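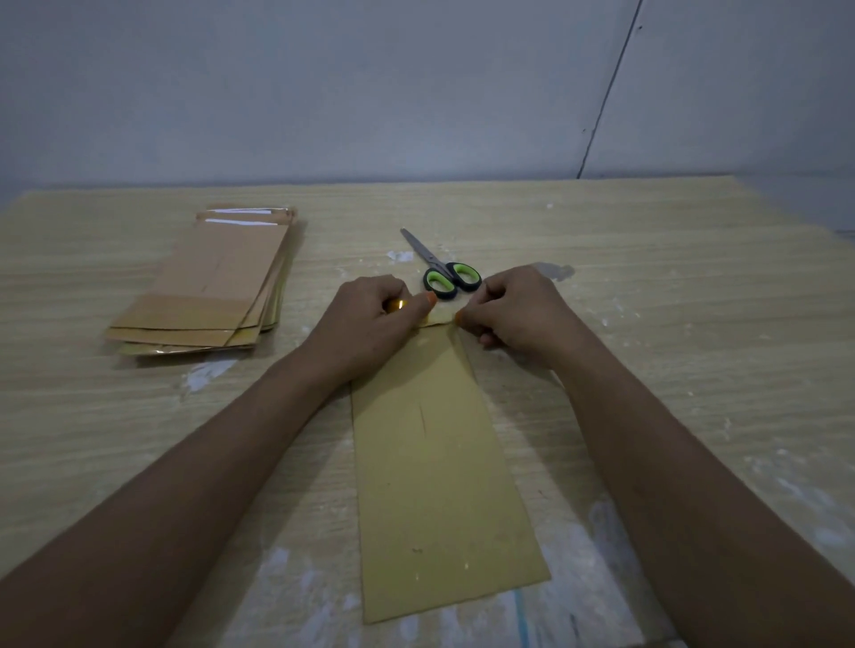

Strip taping task: both hands at the upper end of the cardboard, scissors beyond it.

Serkgate Hand Tasks: Strip Taping Pack

Summary
The Strip Taping Pack is a licensed set of head-view recordings for teams that train or test two-handed robots. It covers one household-scale job: applying adhesive tape to the ends of flat cardboard strips. The pack is supplied by Serkgate and maintained under the Hunt release line. The current release was issued in December.

Contents
The pack holds 200 recordings, all made at a seated work surface. Of these, 83 carry full step labels. The remainder carry a task label only and are intended for pretraining. Two plain text files list the recordings and the label terms.

Task outline
The worker takes a strip, draws tape from a hand-held roll, brings the loose end to the cardboard and presses it down over the end of the strip. Scissors are kept within reach. Taped strips are placed on a stack. The order of these steps was left to the worker, and the labels follow what was done in each recording.

Step labels
The label set has six terms: pick strip, draw tape, place tape, press, cut, stack. When one hand holds the roll and the other holds the tape end, the label is draw tape until the tape meets the cardboard. Strips lying in a stack are not labeled one by one.

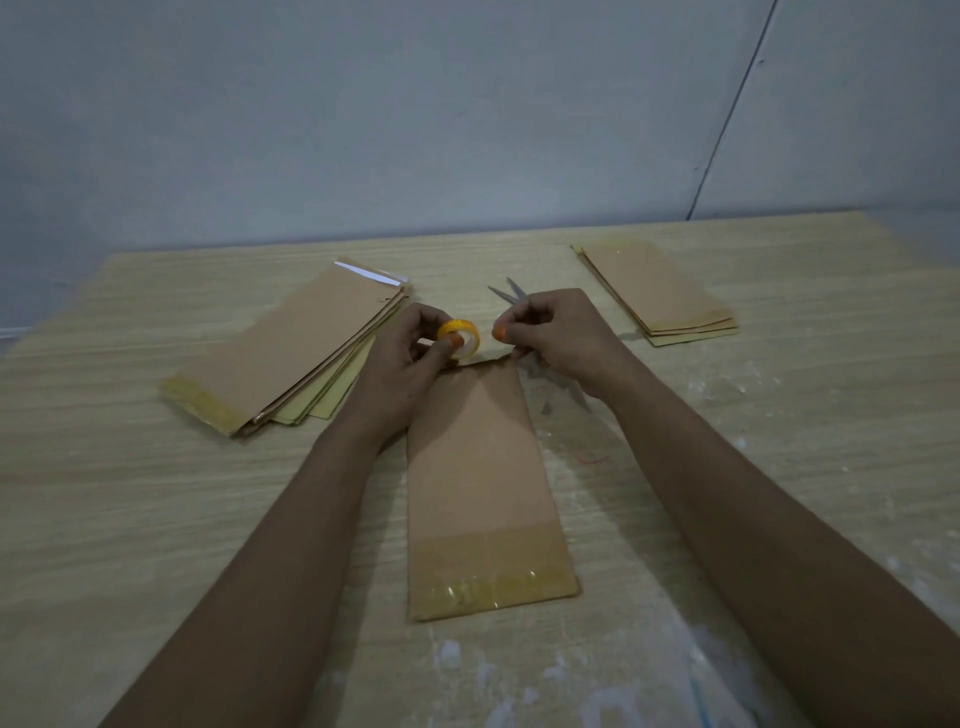
Known limits
Tape is a difficult material for vision models. It is thin and partly see-through, and under some angles it shows only as a bright glint on the cardboard. Reviewers at Flornilmont checked the labeled portion and found that the start of the press step was the term on which they most often disagreed. Users who need exact contact times should treat that term with care.

Hands often hide the upper end of the strip, and no second view is supplied. The pack contains no force or touch readings — buyers who need them should ask about the Lilstead add-on, which is sold separately.

Suggested use
The pack is suited to step recognition, hand tracking and early planning work. It should not serve as the only evidence that a robot can carry out the task safely near people.

Terms
One license covers a single site and up to 100 named users. Recordings may not be resold or used to identify workers. Corrections to labels may be sent to the Serkgate data desk and are reviewed before each release.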